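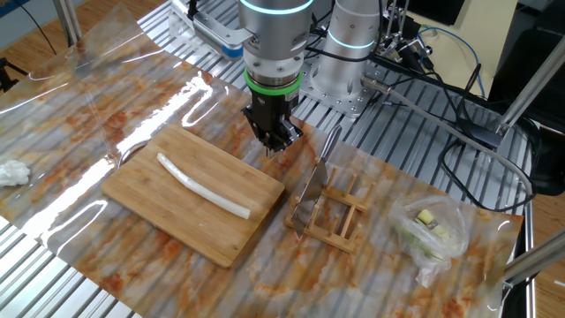

Cisternas is a village with one bakery, 3000 inhabitants and, for a single afternoon every year, the open day of the Kurkus pickle works. I went because Santosh Tomar told me it was the best free lunch in the county. He left out the queue.

The tour starts in the brine room, where you are handed a hairnet and a paper coat and asked to stay behind the yellow line. Our guide had worked there for three decades and spoke of salt the way other people speak of their grandchildren. She was very good on cabbage. She was less good on the new labels, which she called "Brirov's idea" in a voice that closed the matter. Brirov, I gathered, bought the place five years ago and is still on probation.

Upstairs there is a museum, meaning a corridor with jars in it. The oldest has lost its lid and most of its dignity. I liked the wall of complaint letters, one of which runs to four pages and concerns a single gherkin.

Then the tasting. White vegetables, the guide told us, are the hard ones, as every mistake shows, and the trick is in how you cut them.
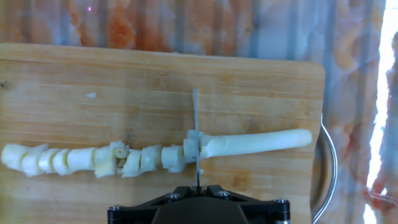 Too thick and the vinegar never gets to the middle; too thin and you have soup. I tried three kinds and went back for the mustard one -- twice, if you count the time I pretended to be in a different group.

Lunch was a roll. Parking is in the field behind the Zalero garage, and they will want coins. The next open day is in September, and Santosh is driving.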